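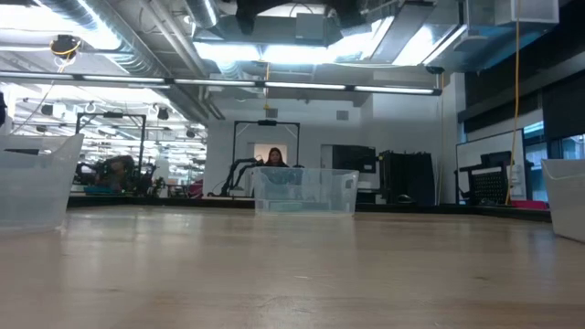
Who decides when a robot arm at a shared bench can be switched back on after a stop?

The person who is signed in as operator for that bench. Anyone may stop an arm, at any time and without asking. Restarting it is up to the operator alone, after a look at the table, the cables and the people nearby.

Bench Rules in Pictures
Amthorpe shared robot benches
Page updated 17/12/2024 by Elsie Kershaw

Amthorpe has kept written rules for its tabletop arms for several years. The first version was a single sheet taped to a cabinet. The current one has 19 numbered rules and is kept in a binder at the front desk, with a copy in the shared folder. People read it once during their induction and then tend to go by memory, so the gallery page covers the rules that come up most often in daily work. The numbering follows the binder.

The rules apply to the small arms at the wooden tables. They do not replace the risk assessment for each bench, and they do not cover mobile machines.

First picture: containers set out along the table

Clear plastic bins on a wooden tabletop, spaced across its width, with arms and black metal frames farther back in the room.

Rule 2. Set the table before power goes to the arm. Containers, parts and tools are placed by hand with the arm stopped. If something needs to move a few inches during a session, stop the arm first and then move it.

Rule 3. Write down the layout. A sketch with distances is enough. At Amthorpe we measure from the left front corner of the table and use millimeters. Two people should be able to set up the same layout from the same sketch and get the same result.

Rule 4. Nothing goes on the table that is not part of the task. Cups, keys, notebooks and laptops go on another surface.

Rule 5. Check each container before use. Cracked rims and split corners are the usual reason for throwing one out. Clear plastic can be hard to pick out under strong overhead lights, both for people and for cameras, so the operator should confirm by eye where every rim is and not go by the screen alone.

Rule 7. Speed limits. New tasks start at the low setting, and the arm may move at up to 500 millimeters per second only after the operator has watched the whole task through at low speed. If the layout changes, go back to the low setting and start again. A change of container counts as a change of layout, even if the new one looks the same.

Rule 8. The stop button is tested at the start of every session. Press it with the arm moving slowly in open space, confirm that all motion ends, then reset and sign the log. A button that has to be pressed twice is a failed button. Tag the bench out and tell the front desk.

We changed the wording of Rule 8 in August. The older text said "daily," and on a bench with three or four sessions a day that meant most operators had never pressed the button themselves.

Second picture: foam blocks within reach of an arm

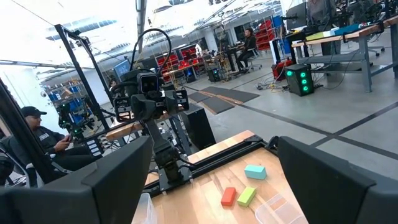 Morfudd Pritchard wrote in to say that Rule 11 is too loose as it stands. In her view "a soft part still hides a hard grip," and people who spend all day with light materials stop thinking about how much force the jaws are set to. She would like the grip setting to be written on the layout sheet next to the distances, and she would like it checked again whenever the part changes. She also asked that the rule name the person who may raise the setting, as Rule 7 already does for speed.

We agree with most of that. The grip setting has been added to the sheet. The question of who may raise it is open until the next review, and until then it stays with the operator.

Small foam blocks in teal, orange-red and lime green lie on the tabletop, with two clear containers nearby and a second arm mounted on the black frame at the far side.

Rule 11. Use the lightest grip that holds the part. Start low and raise it one step at a time. Hands stay out from between the jaws even when the arm is stopped, unless it is also powered down.

Rule 12. Two arms, one operator. When two arms can reach the same part of a table, they are treated as one machine. One person is signed in, and a single stop button must stop both. If the wiring does not allow that, only one arm is powered at a time.

Rule 13. Agree on the shared area. The layout sheet shows where the reach of both arms overlaps. Parts may be placed there, but the written task has to say which arm goes in first and when it must be clear.

Rule 15. Cables. A cable that moves with an arm needs enough slack for the full range of motion and no more. Walk the arm through its limits slowly and watch the cable, especially at the wrist. On the floor, any cable that crosses a walkway goes under a ramp. Cables under a workbench should be kept back from where people put their feet.

Rule 16. Look at the frame. Bolts on an aluminum frame can work loose over time with repeated starts and stops. Check the base of each arm by hand once a week with the power off. If it shifts at all, tighten it and repeat the position check before running a task.

Rule 18. End of session. Park the arm in its rest position, power it down, put away the parts and sign out. The sign-out line has a space for anything odd: a noise, a late stop, a part that slipped. Please use it. A short note is fine.

About the log

The sign-out log had 1,609 entries when we last went through it. Rodrigo Carvalho typed the handwritten pages into a sheet over several weeks, and most of what changed in the current rules came from reading it. The notes about cables catching led to the new text in Rule 15. The notes about containers being swapped in the middle of a session led to the last sentence of Rule 7.

Some entries had no operator name. These could not be followed up, and sign-out now needs a name before the bench can be booked again.

Using these rules elsewhere

The benches at Drutham use the same binder with two differences. Their weekly frame check is done on both sides of the table, and they require a second person in the room for any task at full speed. Vitória Carrilho keeps the Drutham copy.

You are welcome to copy the wording for your own site. Check it against the manual for your arm and against the law where you work, and change the speed figure to suit your machine. Ours was set for our own tables and may be too high for yours.

Corrections go to Elsie Kershaw at the front desk. Please give the rule number.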